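Favham automation group, August meeting, started 9:00 a.m., main room and call-in

We had a full agenda this time and got through nearly all of it, which is a first! The main business was the house rules for plate-handling cells: how the deck is laid out, what gets a label, and what the arm has to do before it goes near a machine. The bench layout used throughout the discussion was the machine-side cell in the simulator. 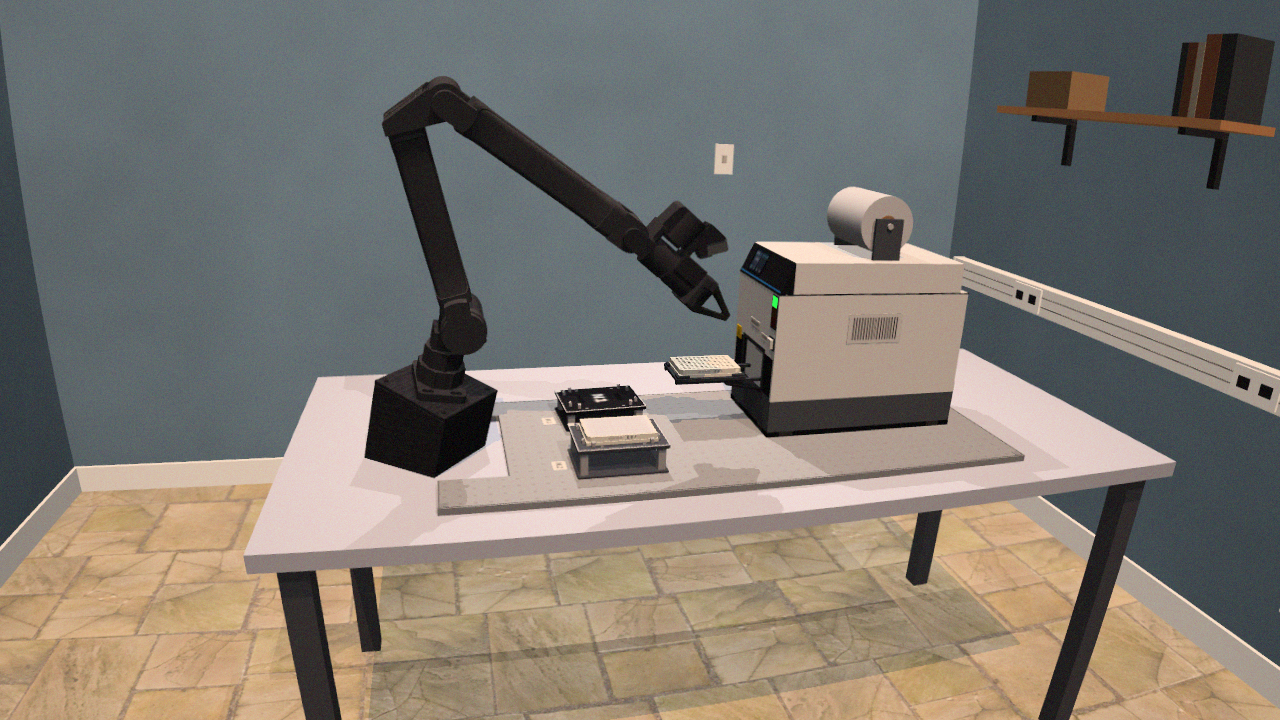 *Minutes taken by Yesenia Serrano. Chair: Struan Nisbet.*

**1. Last meeting's notes**

Accepted with one fix. The Telteck site has 51 saved positions in its library, and the old notes had it down as 97. Struan has already corrected the shared copy.

**2. Approach and clearance rule**

Long and very good discussion. The draft said the arm must "stay clear" of the plate tray, and three different people read that three different ways. Agreed wording:

- The arm stops at a named waiting point before any move to a machine tray.
- The fingers are empty and checked at that point on every pick.
- No move from the waiting point starts until the machine reports that its tray is out and still.

Forsyth asked if the waiting point could be skipped on fast runs. The answer was no, and the room was pretty united on it. Yesenia pointed out that the Uso trial did 1,000 cycles with the stop included and the schedule still held.

**3. Names and labels on the deck**

This was the item people came for. Every plate position gets a short name, and the same name goes on the module and on the deck next to it, so that you can match the two from the operator's side. N1 is done this way already and everyone liked it. The name in the script must match too, letter for letter. No more "left nest" or "the back one" in comments, please!

Still open: whether a label may sit where a gripped plate passes over it. Telteck will look at their own decks and report back.
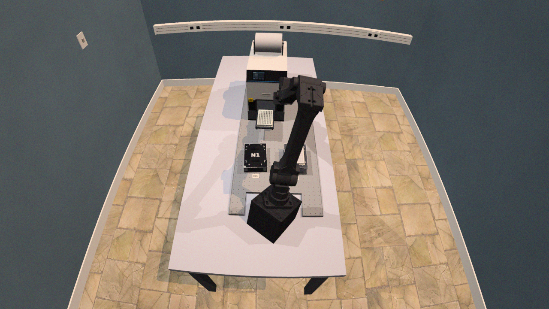
**4. Grip rule**

Struan walked us through the new text, and it is so much shorter than the old one. Main points:

- Fingers meet opposite edges of the piece at matching height.
- Grip width is stored with the labware type and never typed into a script by hand.
- A wrist view is saved at each grip during testing, with the finger tips showing.
- Any change of fingers means the saved widths get tested again from the start.

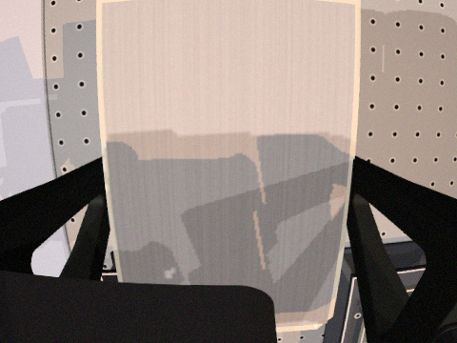 *Item 4: wrist view, fingers at both edges.*

There was a side talk about shadows in the wrist view. Forsyth's edge finder picks up hard shadow lines as if they were real edges. Agreed to add a line saying that edge checks are tested under more than one light setting, in the simulator first and then on the bench. Yesenia is keen to try this and has offered to write the test.

**5. Sign-off**

A cell now needs two names before it goes from simulator to bench: the person who built it and one person who didn't. Passed with no objections.

**Actions**

- Struan: send out the rule text with the changes from items 2 and 4.
- Yesenia: write the light-setting test and share the first results.
- Telteck: report on label placement.
- Forsyth: send sample edge-finder output to Yesenia.

**Carried over:** spare finger storage, and the naming of stacked positions.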